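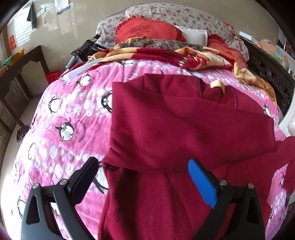 Maroon fleece, penguin sheet, and the gripper going in for a fold.

So I finally got to see the laundry folding project I've been going on about since August! Kristaps Paulauskas invited a few of us along to watch, and I said yes before he'd finished asking (I'd have gone for the biscuits, to be fair).

If you missed my last post, the project is called Bondia, and the idea is to teach a robot to tidy clothes by having people do it first with a gripper they hold in their hand. You squeeze, the two fingers close, and the camera on it records what you did. Then you do it again. And again. Kristaps wants 500 goes at folding before he'll let the arm anywhere near a jumper, and he was very firm about that number.

I'd pictured a lab with white benches, but they like to work in proper bedrooms, on proper beds with cushions and blankets and all the usual bits about. A robot that can only fold on a bare table isn't much use to me, I can tell you.
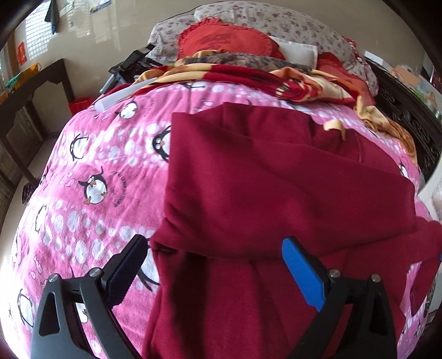
Then we each got a turn, and oh, it's hard! You've got 2 fingers and no thumb, and fleece is thick, so you either pinch too much or miss it completely. My first try took 45 seconds and came out looking like a samosa. Oisín Hennessy went after me and was annoyingly good at it. He says the trick is to go for the edge, keep the fingers wide until the last moment and lift slowly, and my next few were a lot better once I'd copied him.

I asked when the robot might come and do my ironing pile. Kristaps laughed for rather a long time. Socks are next on his list, then towels, and he's hoping to have the arm itself ready to show at the next visit. There's room for 20 people at that one, so leave me a comment if you fancy it and I'll pass your name on.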